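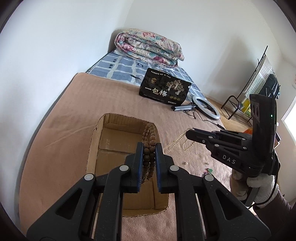 Bead Box Weekend at the Zandville House

Welcome to the January gallery! Every winter I bring my beads and little treasures into the bedroom and spread them out on the fleece blanket, which is soft enough that a dropped bead stays put (mostly), and I take my sweet time deciding what goes where. The collection has grown to more than 60 strands over the years, and I'm fond of nearly all of them.

Brown wooden beads, with the cardboard box open on the bed. I do love a round bead with the grain showing - you can look at it for ages. The white pearl-like string is next in line, and so is the small green pendant with its bit of cord, though I may keep that one out a while longer.

The boxes will go up on the Frerichs shelf in the hall, 10 to a row. More pictures once I get to the Pomelik buttons, all 105 of them!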